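Automated clearing at Curkus

Automated clearing at Curkus refers to the use of robotic arms to remove loose items from returned furniture at the Curkus rental depot. The system was planned in simulation by the engineering firm Segers and is operated by the depot's own staff. It covers sofas and armchairs only; tables, beds and shelving are still cleared by hand.

Background

Curkus rents furnished interiors to short-stay apartments and show homes. Returned seating often arrives with objects left on or between the cushions, including toys, magazines, remote controls and pieces of trim. Before automation, each item of seating was cleared, brushed and inspected by one worker at a single bench. Clearing required repeated bending over low seats, and the depot's safety representative, Chaimae Ashour, recorded it as the main source of back complaints on the return floor.

A first attempt, using a vacuum lifter supplied by Jiston, was dropped after two months. The lifter handled flat items well but could not hold objects with uneven surfaces.

Operation

Seating is brought to a fixed station and the arm works from a pedestal at the front. A pick list is generated from an overhead scan. The arm removes one object at a time, starting with those nearest the front edge, and places each in a tray marked with the rental number. Throws and loose cushions are left in place for a worker to lift, as the control software, called Fikach, does not plan grasps on soft fabric.

Every new type of object is tested in simulation before it is added to the pick list. The test library holds almost 2,000 arrangements of objects on seats of different depth and color. Dark objects on dark upholstery are treated as a separate class, because early versions of the scan often missed them.

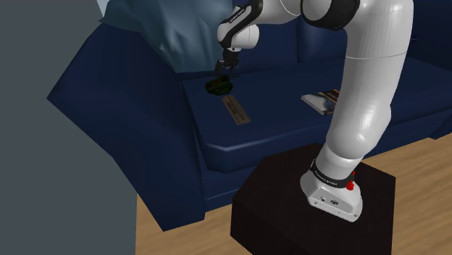
Simulated pick of a small green toy from a navy couch, using a Franka Emika arm with a two-finger gripper.

Grip force is set by object class. Paper items are handled at the lowest setting and are passed to a worker if the first grasp fails. Rigid items are tried twice. Objects that cannot be classified stop the cycle and light a lamp above the station.

Effects on staff

No positions were removed when the system was introduced, although two vacancies on the return floor were not filled. The 14 workers on the floor were divided between inspection, fabric care and station supervision. Supervision is rotated every two hours – a limit requested by the workers, who reported that watching the station for a full shift was more tiring than clearing by hand.

The change also moved some tasks out of the warehouse. Mahmoud Naciri, formerly a bench worker, now maintains the object classes in Fikach and reviews failed grasps with Segers each Saturday. Shift leader Othmane Abdelaziz has noted that inspection has become more thorough, but that new employees take longer to learn how the different frames are built, as they handle fewer of them directly.

Pay grades were a point of dispute. Supervision was first placed in the same grade as bench work and was moved up one grade in May, after talks between the depot and its staff.

Limitations

The station is slower than an experienced worker on seats with only one or two objects, and such seats are normally sent to the manual bench. Gaps between cushions are not searched by the arm and remain a manual task. Lost-property records are also completed by hand.

See also

Collaborative robot
Grasp planning
Job rotation
Reverse logistics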